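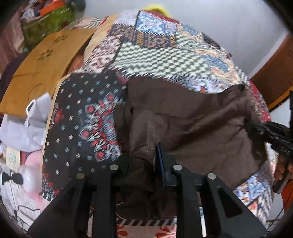 A dark brown garment laid out on a patchwork bedspread.

Magazine > Home Life > Clothing Care

The Long Life of a Good Lining

Last updated: March

The first thing Innes Dunbar does with a coat is turn it inside out. She hangs it that way on a hook behind the counter of her repair shop in Cultville, steps back, and looks at the lining for a minute or two before she says anything to the customer.

"People bring me a coat and talk about the buttons," she says. "The buttons take me ten minutes. I want to see what's going on under the arms."

Dunbar has been mending and relining clothes for 32 years, the last 11 of them in a narrow storefront on Buschmann Street, between a key cutter and a place that sells fish tanks. The work comes in waves. Winter coats arrive in spring, when their owners finally notice the damage, and suit jackets turn up in a rush before wedding season. In a normal month she relines a handful of garments and patches many more.

A lining has a simple job. It lets an arm slide into a sleeve, hides the seams and padding, and takes the rubbing that would otherwise wear out the outer cloth. It usually fails first, and it is supposed to. A wool coat may be good for several decades. The lining inside it may need replacing two or three times over the same stretch.

Most owners never find this out. They see a torn lining, decide the coat is finished, and give it away.

Where the wear shows up

The armholes go first. Each time the wearer reaches for a steering wheel or a high shelf, the lining pulls against its stitching, and sweat weakens the threads in the same spot. Next come the pocket edges, then the hem at the center back, where people sit on it.

A well-made lining has a pleat running down the middle of the back to give the shoulders room. Cheaper coats leave the pleat out to save cloth. Dunbar sees the result every week: a lining split straight across the shoulder blades in a coat that is less than two years old.

"You can check it in the store," she says. "Put a finger on the back seam and see if there's any slack. If it's tight on the hanger, it's going to be tight on you."

Keys in a pocket do a lot of harm too. So does a shoulder bag worn on the same side every day, which she can usually spot from across the room.

What it costs

A full relining at Dunbar's shop starts at $181 for a hip-length jacket, with the fabric included. A long coat is more. Replacing the sleeve linings alone costs $80, and she recommends that job more often than the full one. A small tear at the armhole, caught early, is $49 or less.

Those numbers put some people off, and she doesn't argue with them. A coat that was cheap to begin with may not be worth the labor. Her own rule is to pinch the outer cloth at the elbow and hold it up to a window. If light comes through, she sends the customer home.

Choosing the cloth

Polyester is the usual choice. It is strong and easy to find, but it holds heat and can cling. Viscose and cupro feel cooler and move better, though they have to be handled with more care when wet. Silk is lovely and wears out quickly. Dunbar keeps a few bolts of it for customers who ask and tries to talk most of them out of it.

She buys nearly all her lining from a small supplier called Hatus, which sells ends of rolls, and picks up thread and shoulder pads at the Pletside market on the other side of the river. Color is up to the customer. Black and gray are the safe picks. One man had a navy overcoat done in orange and came back a year later to have a second coat done the same way.

Doing it at home

Small repairs don't call for a professional. A seam that has come open, with the cloth on both sides still sound, can be closed by hand in an evening. Use polyester thread and a fine needle, fold the raw edges under, and take short slip stitches. Don't pull them tight. The lining has to be a little loose or it will tear again right beside the repair.

Cloth that has frayed or gone thin is another matter — stitches won't hold in it, and it needs a patch. Dunbar cuts hers from the inside of the hem, where there is often an inch or two to spare.

She also asks people to air a coat overnight before it goes back in the closet, and to have it cleaned once a season at most. Her own winter coat, a charcoal one she bought secondhand, is on its third lining. The left pocket has a hole in it. She has been meaning to fix it since before the holidays.

Filed under: Clothing Care, Mending, Coats & Jackets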